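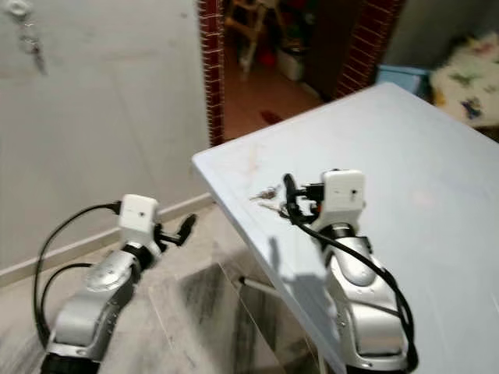 The water main under Dristum Road is finally getting replaced, and if you live anywhere on the east side of Banholm you're going to have some dry taps in September. The town posted the schedule on Aug 11, 2026, and I've been reading it over breakfast ever since (I know, I know, but I love this stuff). In all, 1398 homes are on the list, in three groups, and each group loses water for one working day. My advice is to pick your water spot now. A white table like this one would be great for it, because you notice right away when a jug has a slow leak, and my old brown one has fooled me more than once.

The work itself will take 22 days from first trench to last patch of asphalt, weather permitting. Doolan won the contract. They're the same outfit that did the storm drains by the school, and I thought they left that corner in better shape than they found it, though it took them long enough to come back for the cones. The crew starts at the hill end and works down toward the river, so the hill people get their dry day first and those of us at the bottom get ours last.

On your own dry day the water goes off at 8 in the morning and should be back by dinner. The notice says "early evening," and I asked the front desk at town hall what that meant. I got a laugh and "before it's dark." So plan on filling a pot for coffee, a pot for dinner, and a bucket or two for flushing. If you have a garden, soak it the night before!

Now for the part everybody on my street is talking about. While the main is open, the town is swapping out the old water meters too. The new ones are made by Truvero and send their readings by radio, so no more filling out that little card on the doorknob. Most of the old meters sit in a box near the sidewalk, and those get done without anyone knocking. But plenty of the older houses on Dristum Road have the meter in the basement, and for those the crew has to come inside. You can be home for it, or you can leave a key with a neighbor and write the neighbor's name on the form. The crew won't take keys from under mats or flowerpots. I had to read that line twice, because under the flowerpot is exactly where mine has been living.
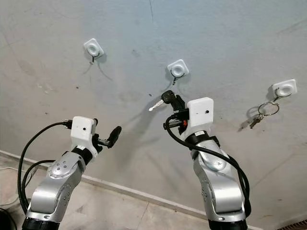 One reader wrote in to ask what happens if you miss the visit altogether, say you're at work and the neighbor is too. She said her cousin in another town got stuck with a bill for that and didn't hear about it until months later. It's a fair worry, and the answer is yes, there's a charge. The first missed visit costs nothing, and they'll leave a card with a new time on it. Miss the second one and it's $65, added to your next water bill. Renters asked me who pays that. The notice says the charge goes to whoever's name is on the account, so if your landlord pays the water, it lands on your landlord, and I would give them a call before it does.

Another reader wanted to know if the new meters will make the bills go up. The rate per gallon isn't changing, at least not as part of this project. An old meter can run slow, though, and if yours has been running slow you've been getting a bit of free water without knowing it, and that's over. I suspect mine has. My bill has been suspiciously nice for years.

Parking is going to be a pain, so let's get that over with. No cars on the block being dug, from 7 in the morning until the crew packs up. The signs go out the day before, and they do tow. The lot behind the old feed store will be open to residents for free, but it isn't big and it floods at the low end, so go early and park high. Trash pickup stays on its normal day. If the truck can't get down your block, carry your cans to the nearest corner. The bus is going to skip the two stops by the bakery and use a temporary one up by the church instead. I walked it, and it's an easy walk unless you're hauling groceries, in which case get off one stop later and come back downhill.

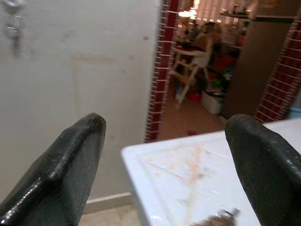
A white surface with a raised rim.

When the water comes back, don't drink the first of it. Run the cold tap at the lowest sink in the house until it's clear, and then do the others. It may spit and cough at you, and it may be the color of weak tea for a little bit. The notice says that's rust shaken loose from the old pipe and that it clears by itself. Don't run the hot side first or you'll pull all that into the water heater. And leave the laundry for the next day! The last time they opened a hydrant near us I put in a load of white towels too soon, and we have beige towels now.

Take the little screens off your faucets before you run them if you can manage it. Mine unscrew by hand. If yours don't, a rubber glove helps with the grip.

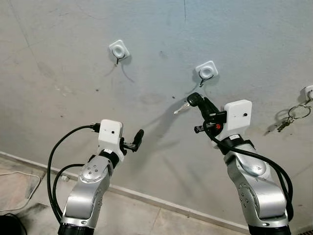

There's also a list you can get on if you need water for medical reasons, or if you have a baby at home, and the town will drop off bottled water the evening before your dry day. You have to sign up for it ahead of time, either at the front desk or on the same form you use for the meter visit. It's the second box from the bottom, in very small print, so look for it. If you know somebody on the street that doesn't do forms, maybe knock on their door and do it with them.

The forms are at town hall, at the library, and in a shoebox on the counter at the bakery. They need to be back before the first trench is dug. The full street-by-street list is taped up in the town hall window, and I'll put a copy on this page once I get one that isn't crooked. Corner lots, check both streets, because a couple of houses show up under the side street and one of my neighbors missed theirs completely.

I've still got a question in with the town about the sidewalk in front of the post office, and whether it gets fixed while they have it torn up. I'll post the answer when I have it.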